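How to clean and refresh an artificial blossom tree

Posted in Home and Table Decor by Vasylyna Yatsenko
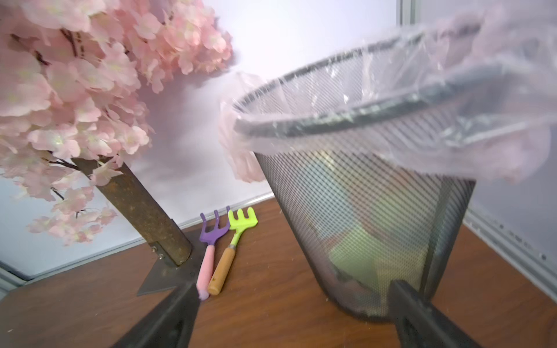

What you need

Artificial blossom tree on a metal base
Small hand rake
Mesh wastebasket
Soft paint brush, wide and dry
Hair dryer with a cold setting
Bowl with 200 ml of lukewarm water and 3 drops of dish soap
Two cotton cloths
Screwdriver or small wrench, depends on your bolts
Hot glue for the petals which come off

I bought my first blossom tree for my sister's wedding in Drastlow and after the party I did not have the heart to give it away. Now it stands in our hallway, and every May I give it a proper cleaning. It takes one Saturday morning, if you do not answer the phone. The same way of working is good for cherry, peach or magnolia trees with fabric flowers.

Step 1. Prepare the table

Take the tree off its shelf and put it on a table where you can walk around it. Put the wastebasket close, so you can drop loose threads and broken petals directly inside. With a mesh basket I put a sheet of newspaper on the bottom, otherwise the small dust falls through the holes and you clean the floor too.

Step 2. Check the foot

Before you touch the flowers, hold the trunk low and move it a little. If it moves on the base plate, tighten the bolts at the foot. Do not use much force. On my tree from Stulletti one bolt was turned too hard by me and the thread is now damaged, so I had to add a washer.

Step 3. Blow away the dry dust

Set the hair dryer to cold and to the lowest speed. Hold it an arm's length from the flowers and go from top to bottom. Never use warm air, the glue inside the flowers becomes soft and the petals slide down from the stem.

Then take the dry brush and go over the thick places, where the petals lie one on another. Brush from the center of the flower to outside. Support the flower from behind with your other hand.

Step 4. Wipe the petals

Dip a corner of the cloth in the soapy water and press it well until it does not drip. Test first on one flower at the back. Some pink fabrics lose color, especially the dark salmon tones. If the cloth stays white, continue with small touches and do not rub. After six or seven flowers turn the cloth to a clean side.

The pale flowers show gray dust more than the dark ones, so I give them the most time.

Step 5. Clean the trunk and the branches

A trunk with rough finish should stay dry. Use only the brush and work along the length. Small pieces of the finish can fall down – this is normal, but stop if you see a bigger part coming off. For thin twigs I pull them gently between two fingers with the dry cloth.

Step 6. Bend the branches back

Most of the artificial trees have wire inside the twigs. Start with the high branches and open them to the sides, then go lower. Let one or two groups of flowers hang down below the others. My first trees looked like a round ball, because I pushed everything up.

Step 7. Glue and let dry

Put a very small drop of glue on the stem, wait 3 seconds and press the petal on it. Leave the tree for 6 hours before you return it to its place, and keep it away from the sun in this time.

Optional: cover the base plate

If you do not like to see the metal, cover it with moss or decorative gravel. Moodley gravel in the fine size is good for this, but put the plate into a flat tray first. Use the small hand rake to spread the gravel in an even layer, and hold it almost flat so the prongs do not scratch the plate. Wash the rake before if you used it in real soil!

Next page: Storing wreaths and garlands without broken leaves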